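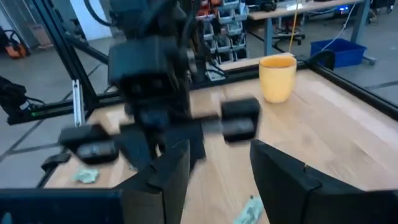

Evelien Desmet remarked, when last season's community chorus had finished its final performance, that she had never been asked to sing and fold a bedsheet in the same eight bars before, and that she would put her name down again tomorrow. Applications are now open to those who would like to join her in the next production.

CALL FOR PARTICIPANTS
Community Chorus - The Laundry at Clodurgate

Remwood Musical Theatre Society invites expressions of interest from adult singers and movers for the community chorus of The Laundry at Clodurgate, a new musical in two acts with book and lyrics by Guadalupe Varela. The production will be staged at the Farooqui Theatre in September.

About the production
The musical is set in a commercial laundry in a river town over the course of one winter. The owner has accepted an offer for the building and has told no one except her brother, who keeps the books and is a poor liar. The chorus represents the laundry's workers, their families and, in the second act, the guests at a wedding which does not proceed as planned. It is on stage for most of the evening and carries eleven of the nineteen musical numbers.

The score draws on brass band music, parlour song and close harmony. Reduced vocal scores will be supplied on loan and must be returned unmarked, or marked in soft pencil only.

Who may apply
Applicants must be 18 years of age or over at the first rehearsal. Previous stage experience is not required. Applicants should be able to hold a harmony line in a group of mixed voices. The ability to read music is an advantage, and recorded parts will be available to those who learn by ear.

The Society particularly welcomes applications from tenors and basses, from people who have not previously worked with the Society, and from people over 60. Several chorus tracks have been written without choreography and are suitable for performers who use a mobility aid.

Commitment
Rehearsals are held on two evenings per week from 7 pm to 9.30 pm in the Nunanus Room, with additional calls in the final fortnight. Participants may be absent from no more than four rehearsals and must be available for every technical and dress rehearsal and for all performances. Known absences should be listed on the application form.

The Farooqui Theatre seats 766. Chorus members will share dressing rooms with the principal company - a limited number of lockers is available on request.

Payment and expenses
Chorus positions are unpaid. Participants will receive a travel and meals allowance of $319, paid in two instalments, and two complimentary tickets to a preview performance. Costumes are provided. Participants supply their own plain black shoes with a non-marking sole.

A small hardship fund is available to assist with child care or other caring costs. Enquiries are treated in confidence and have no bearing on casting.

How to apply
Applicants should submit the following:

A completed application form, available from the Society's office or website
A statement of no more than 800 characters outlining their interest in the production
An unaccompanied recording of one verse of any song, no longer than two minutes

Recordings made on a telephone are acceptable. Please do not send backing tracks, costume photographs or showreels.

Selected applicants will be invited to a group workshop led by Guadalupe Varela and the musical director. The workshop includes a short movement session, and comfortable clothing is recommended. Individual call-backs will be held only where a chorus member is being considered for one of the small speaking roles.

All applicants will be notified of the outcome in writing. The Society regrets that it is unable to provide individual feedback on recordings.

Access requirements for the workshop or rehearsals may be noted on the form or discussed beforehand with the company manager. Large-print and audio versions of this notice are available from the office on extension 846.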